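Print this page | E-mail this article

4.2 Handover task, student section

Each team in the Ogunleye section got the same arm, the same gripper and the same set of objects. Task is simple on paper — the arm and a person pass one object between them, over the mat, no table contact. Teams wrote their own approach and release logic. The baseline controller (Milent) was left unchanged from December so scores stay comparable with the Britness section.

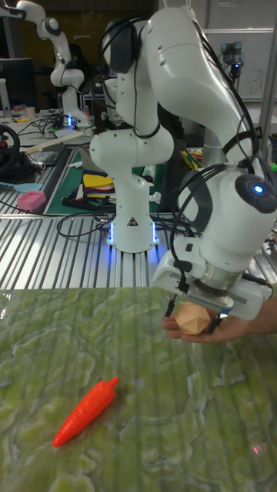 Figure 3. Handover station, polyhedron trial. Open palm under the block, one fingertip on either side. Toy carrot on the mat.

Two settings mattered most. First, the dwell time before the fingers move. Teams began at 300 ms and most ended up at 500 ms, becuase people do not hold still. Second, the height of the handover point. Too low and knuckles touch the mat, too high and the wrist gets near a joint limit. We did not fix either value in the handout. Should have, probably.

Faceted objects gave more trouble than long ones. Flat faces rarely line up with the fingers by themselves, and teams that skipped the rotation step saw the block twist in the grip. The Dosness team added a small wrist sweep before closing, slow but it worked more often.
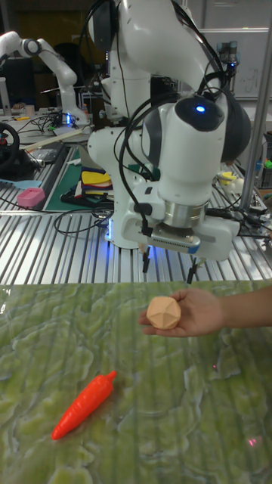 Over the full term the section logged 2836 attempts, counting aborted ones. Aborts are kept in all tables. Logs from 2 sessions had clock drift and were re-aligned by hand, see appendix. No attempt was dropped for operator error — students disagreed on what counts as one, and so did we.

Grading used the written report and the logs, not sucess rate alone. A team with a low rate and a clear account of why could still do well. Survey results next, 4.3.

E-mail this article | Print this page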